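Girkura dry bag backpack: two trips in, and I'm a convert

I bought the Girkura for a kayak and snorkel trip in June, mostly on the word of Yae Nishimura, who guides out of the Sitompul launch and has owned hers long enough to have patched it. I'd been getting by with a pair of cheap roll-top sacks lashed under the deck bungees, and every landing meant fishing around for whichever one had lunch in it. So a single pack with real shoulder straps sounded like heaven!

The size is the first thing I loved. My mask, snorkel, fins (stuck in diagonally, tips up), a towel, a fleece and two days of food all went in with enough room left to roll the top down properly. You want at least three full turns on the closure. I got four on the way out and just about three on the way back, when I was packing like a person who wanted a shower.

The straps are wide and don't dig in, even on bare sunburned shoulders. There's a waist belt too, and it unclips completely, so you can leave it at home if you're only walking from the parking lot to the dock. The carry up from the landing at Pitance is 208 steps (there's a sign at the bottom, very encouraging) and I did it with a full pack and a paddle in one hand and still felt cheerful at the top.

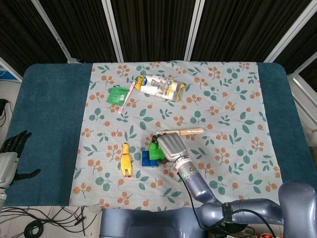
The inside pocket is where I'd like to see some changes. It's one flat sleeve against the back panel, and small things slide to the bottom and stay there. I ended up buying a little zip pouch for keys, sunscreen and all the other bits. A divider would fix it.

Now, does it keep water out? Mine has. I swam it across the channel on a short leash, and it bobbed along behind me like a patient dog, and my fleece came out dry. Gyula Somogyi, who was paddling with us, had the older Nulledeck pack and got a damp sleeping bag out of the same crossing, though he admits he was lazy with the roll. I wouldn't take either one diving — they're made for splashes and short dunks, and the Girkura label says as much.

A couple of smaller notes. The fabric is stiff when it's new and squeaks against your back for the first hour or so. The orange is very orange, and I'm all for it, since I could spot the pack from way out on the water. The side buckles are easy to work with cold fingers. Rinse it in fresh water after every salt trip and hang it upside down with the top open, or it gets that locker smell.

I'm giving it 4.5 out of 5, with the half point off for the pocket. I'm taking it out again for the fall paddle, and my old sacks have gone to my nephew.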